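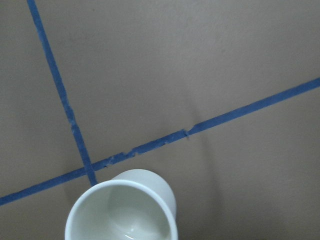 White cup below the tape crossing, wrist camera.

Projects > Drakik > Progress reports > November

The Drakik arm build in the Skusden workshop is on schedule. Of the 169 logged pick attempts, most misses were mugs approached from the handle side. We changed the approach angle and will rerun the set on Tuesday.

Blue tape marks the table zones. Some of it is torn and needs replacing – 2 rolls are on the supply list.

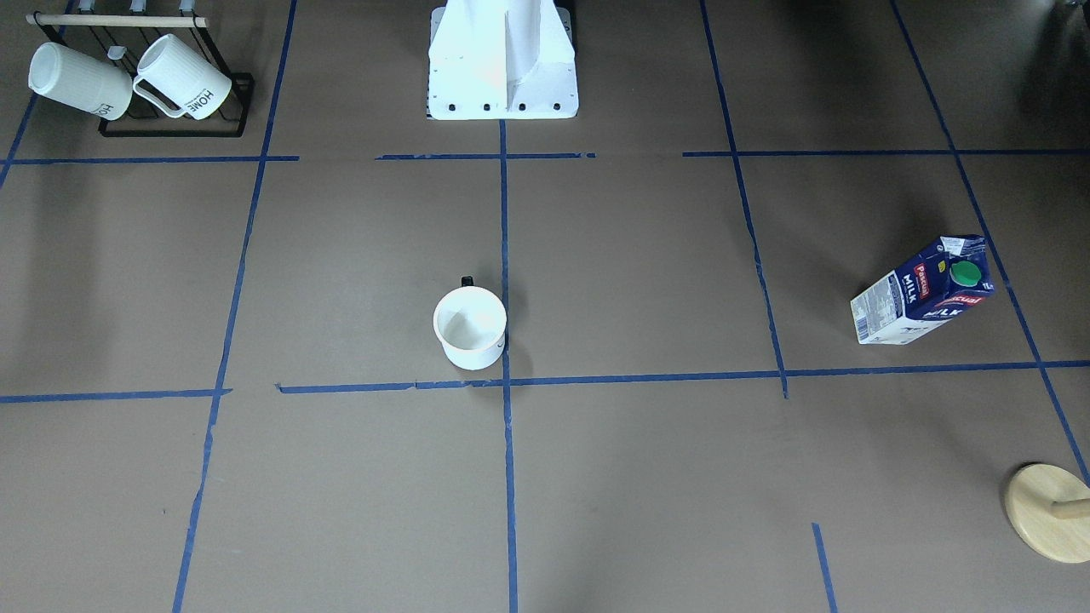 Table with mugs, rack and milk carton.

Spending is within the grant. Still to do: the Ferri cable guide and 8 hours of rack trials.

Last updated: Tuesday

Comments

Banis desk: Does the supply list include spare mugs?

Workshop: Yes, 4.

Banis desk: Fine, approved.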